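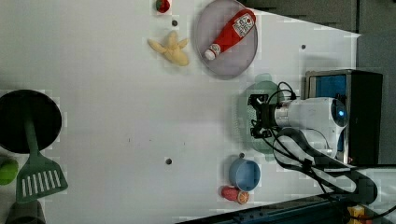 Porivico 厨房过家家与备餐练习套装

货号:3738
件数:49件
售价:329元
库存:有货
发货地:Merkico 仓库,下单后次日出库

产品介绍

Porivico 套装把锅具、餐具和仿真食物放在一个收纳箱里,适合幼儿园角色区、家庭游戏角,也有康复机构买来做日常生活练习。锅铲、沥水篮和盘子按成人用品的样式选配,食物部分为玩具,不可食用。

整套由 Stavorska 负责配货,出厂前逐箱核对。每箱附一张中文清单,收货时请对照清点,缺件请在七天内联系客服补发。

主要配件

平底锅:黑色,圆形。锅铲可以搭在锅沿上,也可以放进锅里收纳。套装里的锅仅供游戏和练习,请勿上灶加热。

漏铲:深绿色,铲头宽,带一排长条开孔,柄较细。适合练习铲、翻、托的动作。

盘子:半透明灰紫色,盘沿颜色略深。盘面大,放得下一瓶番茄酱。

沥水篮:半透明绿色,带细密小孔,两端有提耳,小孩可以双手端起。

番茄酱瓶:红色瓶身,白色瓶盖,瓶身和瓶颈各有一张标签。里面不装酱料,请勿灌水。

香蕉:浅黄色,做成剥开皮的样子,果皮向几个方向张开。

其余小件以箱内清单为准。不同批次的水果会有调整,颜色深浅也可能与页面略有差别,不影响使用,介意者请先咨询。

规格

适用年龄:三岁以上,须有成人陪同
收纳箱:带盖,可叠放
单箱毛重:2.6千克
包装:瓦楞纸箱,内衬纸垫
电池:不需要

桌面与摆放

建议选浅色、平整的桌面,深色和彩色的配件放上去容易辨认。东西沿桌边摆,中间留出一块空地做操作区,孩子伸手拿取时不容易碰倒别的物件。盘子和沥水篮尺寸较大,放在同一侧比较省地方。

两人同时使用时,桌面宽度最好在80厘米以上。四人小组建议配两套,一套放锅铲,一套放盘子和食物,中途可以互换。

清洁与保养

用温水加少量洗洁精擦洗,清水冲净后晾干。沥水篮的小孔容易积灰,可用软毛刷从背面刷。带标签的瓶子用湿布擦,不要浸泡,标签泡久了会起边。所有配件都不进洗碗机,不进消毒柜。

香蕉的果皮是最容易受力的地方,收纳时放在箱子上层,不要压在锅底下。

单独补件

锅铲、盘子、沥水篮和各类水果都可以单买,下单时在备注里写明货号和配件名称。补件从 Espinoza 配件仓发出,和整套分开寄送,运费另计。收纳箱不单卖。

团购

一次订购超过50套的学校和机构可以申请团购价,请把收货地址和开票信息发给 Neusa Arruda,一个工作日内回复报价。需要先看样品的,可借一套,借期两周,押金按售价收取,归还时件数齐全即全额退回。

买家评价

“角色区用了一个学期,锅和铲子一直在用,没坏。草莓丢了一个,补件三天到的。盘子比我想的大,放进我们原来的柜子要斜着放。”
Alcides Fagundes

“颜色好认,孩子收拾的时候能自己归位。清单字有点小,希望印大一号。”
匿名买家

常见问题

番茄酱瓶的盖子能打开吗?
不能,瓶盖是固定的。如果收到时瓶盖松动,请拍照联系客服换新。

平底锅可以真的用来煎东西吗?
不可以,请只作游戏和练习使用。

可以换颜色吗?
目前只有一种配色。11月会到一批新的盘子,颜色以到货页面为准,已下单的不做调换。

退换

未使用、件数齐全的,七天内可以退货。纸箱拆开不影响退货,收纳箱和清单请一并寄回。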